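Hostside Makers
Filed under: Builds / Arms / Upkeep
Posted in March by Severyn Dovhaniuk

We use cookies to remember your settings. OK / More info

Quick gallery from the Ganlow bench. White arm, two-finger gripper, play kitchen table. Service is due every 1000 cycles, counter said 937, close enough. Remo Plattner did the wiring notes, I did the typing.

1. Cable run
Gripper cable goes in a long loop, leave it that way. Tight loop pulls on the plug when the wrist turns. Check the slack at both ends of travel.

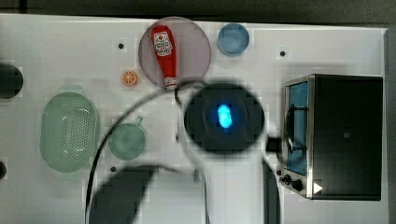

2. Reach check
Mug with the banana in it is the test spot. Slow speed, hand near the stop. Fingers come in over the rim, watch teh handle.

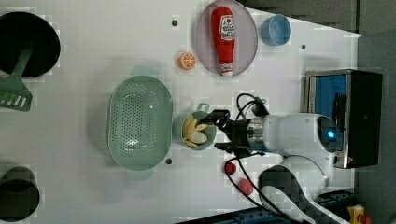

If it's off by more than 3 mm redo the zero, dont fudge it in the program. Remo fudged it once, took us til 4 in the afternoon to find.

3. Table layout
Colander left, oven right, ketchup on the plate. Keep the holes in the tabletop clear.
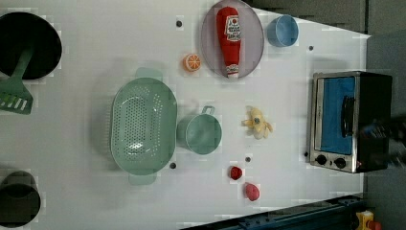 Saved as "Lekota" in the layout folder, old one is still under Flidus. Wipe the table before you calibrate.

4. Fingers
Wrist camera view, banana between the tips. Look at the screws on the left finger. 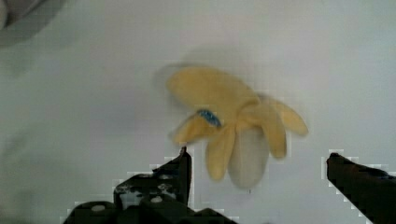 Snug only, no thread glue till both sides close even. Spare screws in the drawer under the bench, need to order more.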